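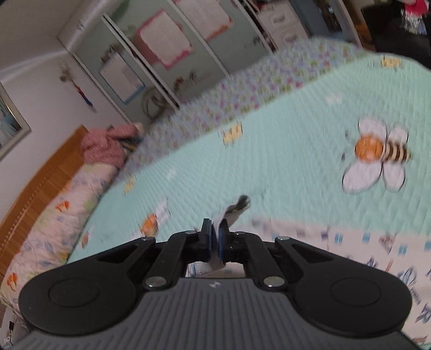 Cómo quitar el olor a humedad de la ropa de cama guardada
Publicado por Hanneke Kramer el 30/05/2021

Buenas tardes a todos. Soy holandesa y vivo en el norte de España, disculpen mis errores. He heredado de mi suegra varias sábanas de algodón que estuvieron muchos años en un baúl. No tienen manchas, pero huelen mucho a cerrado. Las he lavado 2 veces a 40 grados con detergente normal y el olor vuelve cuando las plancho. No quiero usar lejía porque algunas tienen bordado de color. ¿Alguien conoce un método que no estropee la tela? Las necesito para septiembre, cuando vienen mis primos.

Teresa Sequeira
Hola, Hanneke. A mí me funcionó el vinagre blanco de limpieza. Pones las sábanas en la bañera con agua templada y dos vasos de vinagre, las dejas una noche y después las lavas sin suavizante. El suavizante deja una capa en el algodón y el olor se queda debajo. Luego hay que secarlas fuera, con viento. Yo las dejé unas 36 horas tendidas y entraron al armario sin olor. Para el bordado, prueba antes en una esquina con un paño blanco húmedo, por si el hilo suelta color.

Bart Mulder
bicarbonato y ya está

Nesma Morsy
Estoy de acuerdo con Teresa, pero no mezcle el vinagre con el bicarbonato en el mismo remojo, pues uno anula al otro. También le recomiendo revisar el armario. En mi caso la ropa estaba limpia y el olor venía de la madera del fondo, que tocaba una pared fría. Lo separé dos dedos de la pared y no he tenido más el problema. ¿El baúl lo sigue usando?

Hanneke Kramer
Muchas gracias. Sí, el baúl lo uso todavía para las mantas. Voy a vaciarlo y a ponerlo al sol.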